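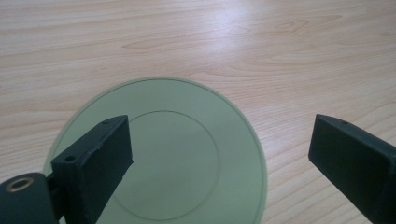 Pale tabletop with a wavy, mostly lengthwise grain.

Visit report: Trostow veneer mill, Apr 25, 2023

The Trostow mill slices and dries decorative veneer for the furniture trade. Our group was let in through the log yard at the north gate and taken around by Aníbal Abreu, the production manager. Judite Aguiar from the grading room joined us for the second half. The tour follows the flow of material, so these notes do too.

Logs are stored under sprinklers until they are needed. Beech and maple make up most of the intake, with a smaller volume of ash. Each log is debarked, sawn lengthwise into flitches and moved to the steaming pits. Light species get a shorter and cooler cycle, as long steaming turns them pink or gray. Abreu would not give the temperatures. He did say that maple is cut within hours of leaving the pit and that a stalled slicer on a maple day is the most expensive fault they have.

There are 3 slicers, all of the vertical type. The knife stays fixed and the flitch moves against it. Standard thickness is 0.6 mm – thicker stock is cut to order on the oldest machine, a Lozano, which was down for a knife change when we passed. The knives are reground on site.

The cut determines the figure. Quarter slicing gives narrow, parallel lines. Flat slicing passes through the growth rings at a low angle and gives ovals and loops toward the center of the leaf, with straighter lines at the sides. Customers for desks and tables mostly order flat cut. Leaves are kept in sequence from the knife to the bundle, so that a buyer can match them later.

The dryer is a 43 m roller unit made by Trenier and installed in September. It replaced two shorter lines. Target moisture at the exit is 8 to 10 percent. Edge buckling was a problem in the first weeks and was traced to uneven air flow in the second zone. One baffle was moved and the complaint rate fell, according to Abreu, though he had no chart to show us.

Grading is done by eye under daylight tubes. Aguiar had laid out six bundles and asked us to sort them. Most of us put mineral streak too low and color variation too high. Her own room works from a printed standard and a set of reference leaves, which are replaced every year as they yellow. Graded bundles are measured, strapped and labeled with the log number. The warehouse held 2,469 bundles on the day, against a planned level of 600 lower.

Pressing is not done at Trostow. Leaves for panels go to the Pivivov plant, where they are spliced and laid on board.

Ear protection is issued at the gate. The slicer hall has steps without handrails at the east end. Parking is limited and the bus has to turn in the log yard.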